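Planning for small arms: what goes in the request
Speaker notes, equipment planning session
Sohail Shaikh, Brendilmont

Dec 29, 2020

Slide 1 - Title
Name, department, and the scope. The talk covers low-cost desktop arms with printed structures and hobby-class servos. It doesn't cover industrial arms, mobile bases, or anything that needs a guarded cell. Questions at the end, except on the budget slide, where I'd take them as they come.

Slide 2 - Where the request started
The Nurgate request went in last July as a single line: "robot arms, quantity six." It came back the same week. Purchasing wanted to know what was in the price, what would need replacing, and which room it was for. We couldn't answer the second one. Most of what follows is the answer we gave on the second submission.

Slide 3 - Unit of purchase
Budget by bench. One bench is one arm, its power supply, its controller board, its camera and mount, the table it stands on, and the consumables for a year. The arm is what people price, and on our sheet it came to less than half the bench.

Bench figure on the approved Nurgate sheet: $1054.

That figure excludes the computer. We already had computers. If you don't, put them on a separate line with their own replacement cycle, because IT will ask for that anyway.

Slide 4 - Lines on the bench sheet
Leave this up while talking.
- Servos, one arm's worth
- Servo spares
- Controller board and cables
- Power supply, with the correct plug
- Printed parts, with filament and print time costed
- Fasteners, sold in packs larger than you need
- Camera, mount, lighting
- Clamps
- Work surface and task objects
- Shipping and import charges

Shipping was missing from our first draft. Talpur quotes ex-works and Jirus quotes delivered, so the two quotes were not comparable until Babar Afridi rebuilt them on one basis. Once he did, the cheaper one changed.

Slide 5 - Servos
The servos are the wear item. Gears strip, usually in the joint that carries the most load, and usually when someone back-drives it by hand with torque on. Buy every servo in the arm as the same model if the design allows it. One spare then covers any joint. If the design mixes gear ratios, you need one spare of each, and the labels have to stay on.

Spares line for each bench: $97. It pays for replacements plus a few cables. We moved it from the maintenance budget to the capital request. Maintenance money at Brendilmont can't be spent until the asset has a tag, and the tag takes weeks.

Check the voltage. The same servo housing is sold in two voltage versions with nearly the same part number. We received a mixed box. Read the label on each one at goods-in, before any assembly.

Slide 6 - Printing in-house or buying printed
Print time for one full arm on our machines was 41 hours, including one failed base plate. That is machine time. Operator time is lower but has to be scheduled, and the printers are shared with two teaching groups.

Jirus sells the printed set ready made. The markup over filament cost looks high until the printer hours are charged at the internal rate. For one or two arms, print. For six, we bought four sets and printed two, which also gave us spare jaws and brackets in a known material.

Hold back some filament of the same type. Gripper parts get modified more than anything else on the arm, and people will want to try different finger shapes.

Slide 7 - Lead times
Longest item on our order: the controller boards, 42 days from purchase order to delivery. Everything else was inside that. The order went out as one PO, and the vendor held all of it until the boards arrived. Split the PO. Finance prefers one, but ask.

Put the slowest item at the top of the schedule and work back from the first date the bench has to be usable. Allow time for assembly and calibration. Two people who had not built one before took two days for the first arm and most of a day for each after that.

Slide 8 - Tables and mounting
Questions to settle before the PO:
- Will the arm be clamped or bolted?
- How thick is the table edge, and does the clamp open that far?
- Is the edge straight where the clamp has to go?
- Who owns the table?

The last one matters if you intend to drill. Facilities own ours, so we clamp. A light arm at full reach will still shift a loose base, and once the base has shifted, the recorded positions are no good. Mark the base outline on the table with tape. Check it at the start of each session.

Two clamps per arm on the sheet, small ones, plus a spare pair for the room.

Slide 9 - Surface and task objects
Low cost, commonly left off. White paper over the table gives the camera a plain background and can be replaced when it gets marked. Sheets from a roll avoid a seam but curl. Flat sheets laid together are easier to store. Either is fine for block tasks. Pick one and use it on all benches, or data from one bench won't carry over well to the next.

Objects: cubes in a few saturated colors, a size the jaws can close on with room to spare. Open boxes with low walls as targets. Buy duplicates of everything on the same order. A replacement cube bought a year later will be a slightly different color.

Slide 10 - Lighting
Budget one lamp per bench with a heavy base, or a clamp lamp if the table has free edge left after the arm. Daylight from a doorway or window will change over a session. Blinds are a facilities request and were not on our sheet. They should have been, at least as a note.

Slide 11 - Labor
Capital sheets have no column for this. We attached a separate page: assembly hours, calibration hours, hours per month to keep the benches running. The monthly figure was the one that got read out at review. State who does the work by role. We put "lab technician" and then had to confirm that the technician had been told.

Slide 12 - Replacement cycle
Three years on the structure, one year on servos, five on clamps and lamps. These are planning values. Our log is too short to support them yet. Controller boards are listed at three years, on the assumption that the vendor will have changed the board by then.

Don't enter a resale value.

Slide 13 - What we'd change
- Separate PO for long-lead items
- Shipping on every line from the first draft
- One vendor basis for comparison, agreed before quotes go out
- Servo labels checked at goods-in
- A second set of fingers per arm

The Talpur service plan was declined. It priced at more than a full set of servos and covered return-to-base repair only.

Slide 14 - At the bench
The task the sheet was sized against: pick up a cube, put it in an open box. It uses every joint, needs nothing exotic, and an arm with a worn servo will show it quickly. Leave these up during questions.

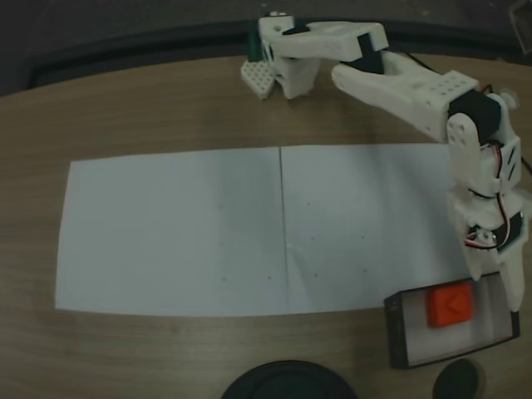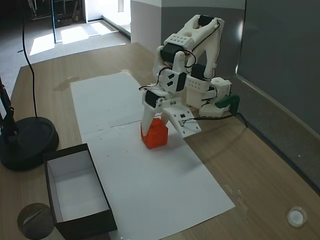
Printed arm, paper surface and open box. First: orange-red cube in the box. Second: cube between the fingers, box empty.

Related
Reading an ex-works quote
Spares before asset tags: notes from Babar Afridi
Printer hours and the internal rate
Clamp sizes for standard lab tables

Filed under: Equipment Planning, Budgets, Desktop Robotics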